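Pramville lab compares two grippers on soft food

PRAMVILLE, June 2018 — A small robotics lab in Pramville has finished the first part of a comparison between two grippers meant for kitchen work, and the cheaper one came out slightly ahead on soft items.

The Zokevis lab ran both on the same arm, with the same controller and the same set of dishes. Each gripper was asked to lift a piece of soft food from a cutting board, carry it to a round plate and let go. A run counted only if the piece reached the plate without being dropped or crushed.
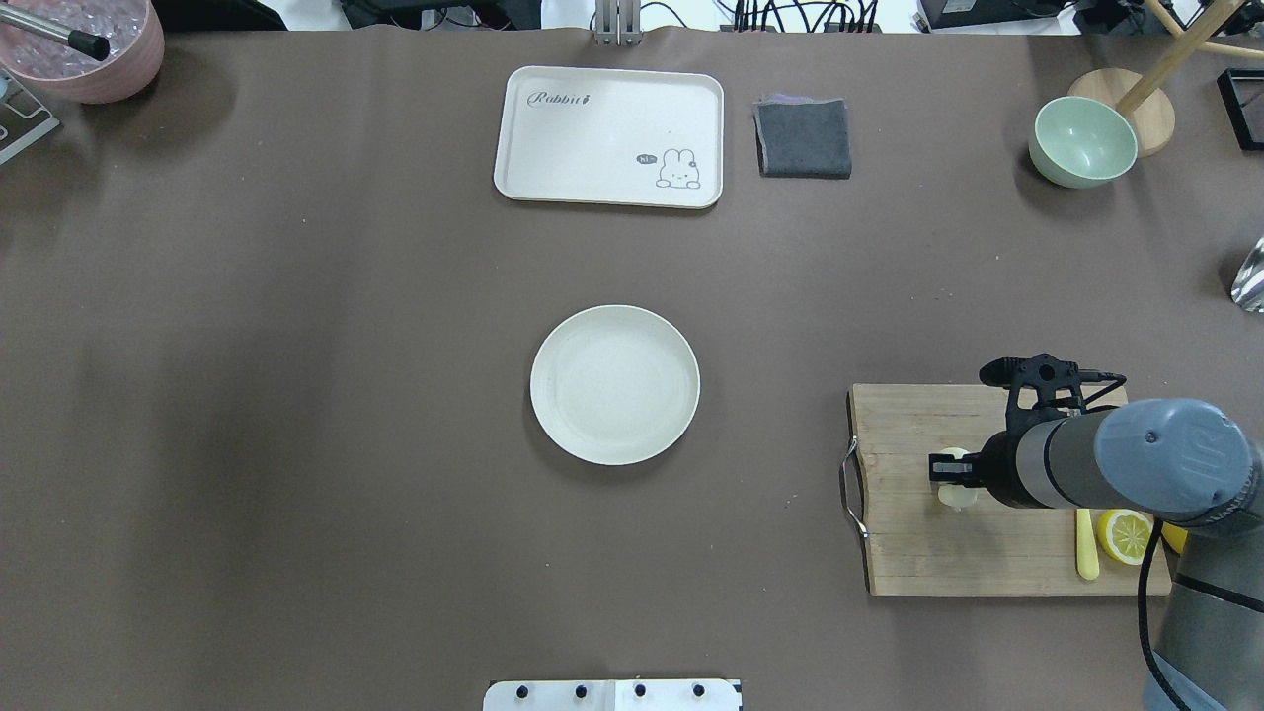 The two candidates are the Quan, a parallel gripper with stiff fingers, and the Tundard, which has a more sensitive force setting and costs more. Over the full schedule the Quan made 1,075 clean transfers and the Tundard made 985. Both were given the same number of attempts.

Kanchan Grewal, who leads the tests, said the gap was smaller than the totals suggest. Most of the Tundard's misses came in the first few sessions, when its closing speed was set too high and pieces slid out sideways. After the setting was changed, the two ran nearly level.

The arm itself caused few problems. Cables were rerouted early on after one of them pulled at the wrist during long reaches, and that cost the group an afternoon.

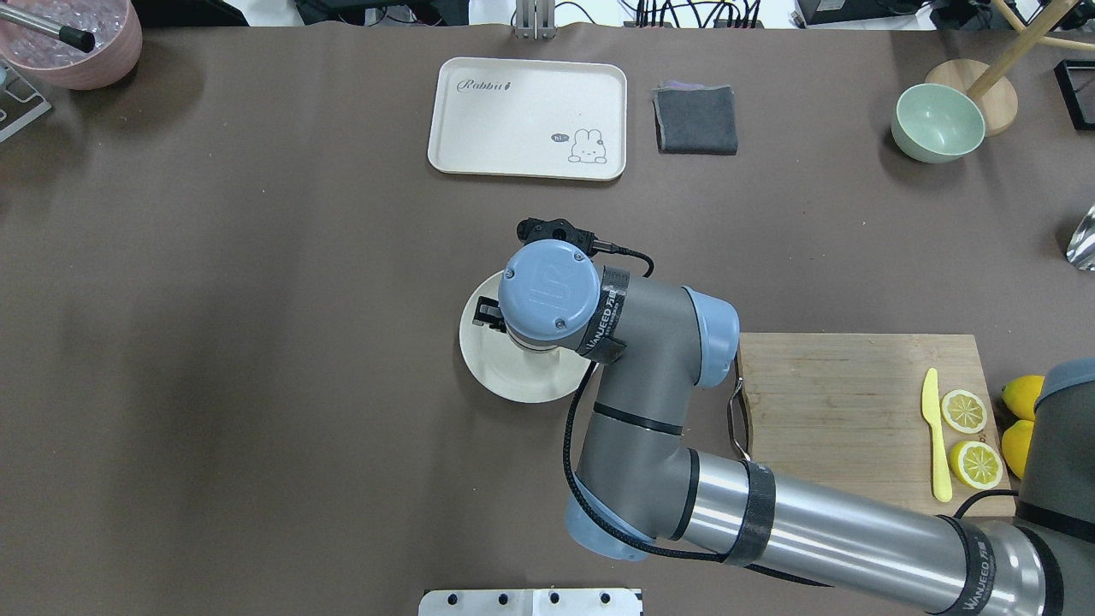
Why test on food instead of standard test blocks? Blocks keep their shape and surface from one run to the next, and food does not, so a grip force that works on the first piece may be wrong for the next one.

The lab also tried 11 camera positions before settling on a wrist view combined with a fixed view of the table. The wrist camera is better for the last part of the approach. The fixed one helps when the arm blocks the view of the plate — a common problem with this layout — and it gives the group a record of where each piece came to rest.

Bình Mạch handled the controller settings. He kept the arm's speed the same for both grippers and changed only the finger force, in seven steps. The lowest step failed often with either gripper. The highest left marks on nearly every piece.
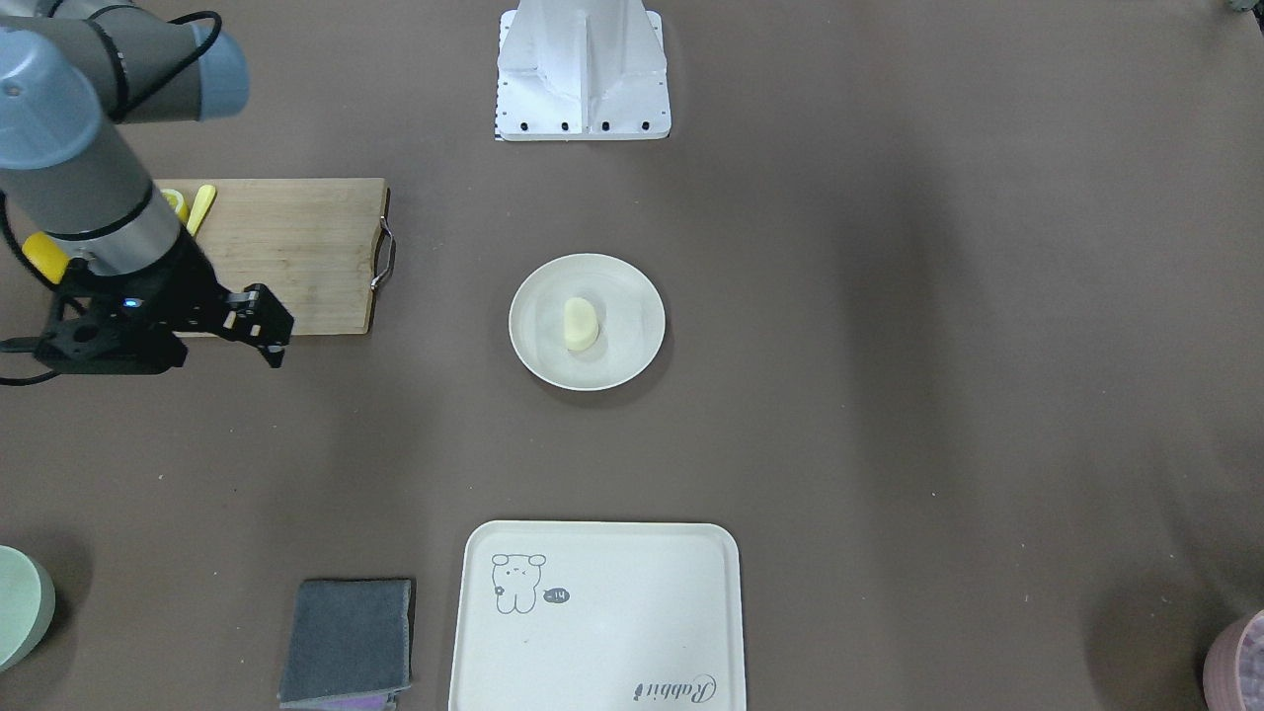
Iona Matheson was less sure that the result will hold up outside the lab, and said she would want to see both grippers handle pieces that overlap or stick to the board before anyone picks a winner. Grewal said that was a fair point and that overlapping pieces are on the list for the next part.

The second part will use the same arm and add thin slices, which neither gripper has been tested on so far. The lab plans to release its full results in October, along with the force settings used for each run.

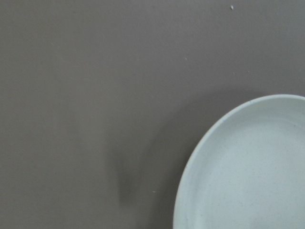 Part of a plate and the tabletop beside it, from the wrist camera.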